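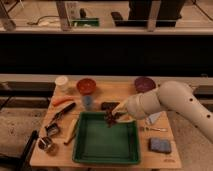
4. What the shoppers did with the discount

Home Current issue Archive Authors Contact

16/09/2021
Venkatesh Subramaniam

Figure 2. Robot arm with a reddish-brown clump held at the corner of a green tray.

The Plemcombe stores cut the shelf price of own-label washing powder in May and left the branded powders alone. Economists have a tidy expectation for such occasions: people notice the cheaper box and buy it. Our 710 households had evidently not read the literature. In the first weeks of the cut, 66 of them moved from a branded powder to the own-label one. Most of the rest carried on buying whatever they had bought in April, at the price they had paid in April, from a shelf an arm's length from the saving.

We asked why. The commonest answer was that the household had not seen the new price, though it was printed on a yellow card of a size usually kept for fire exits. The next was suspicion. Several shoppers took the cut as proof that the powder had been made worse, and one told us she would think about it again "when it goes back up". This puts the retailer in an awkward spot, as the cheapest way to win her trust would be to charge her more.

Palaniappan (the earlier study, in corner shops) found much faster switching, and we do not think the two results clash. Corner shops in that study stocked two powders. The Plemcombe aisle stocks a great many, several of them made by Candau under different names and in slightly different blues. A price cut on one box is easy to miss in that company.

4.1 Households on tight budgets

The cut was announced as help for families who were struggling, so we looked at them separately. We had budget diaries from 300 households. Those who recorded skipping or delaying a wash to save money were the quickest to switch, and they also bought the smallest box, where the discount was thinnest. The large box carried the full saving but asked for more cash at the till. The families the scheme was meant for could therefore afford only the part of it that was worth least to them. The press release did not dwell on this.

Drustivura, the chain's loyalty app, complicates the picture further. It offered members a second discount on the large box, valid for 8 days and hidden two menus down. Take-up was highest among households who told us they never look at prices. We have no good explanation for this and return to it in Section 6, without much hope.

Next section Previous section References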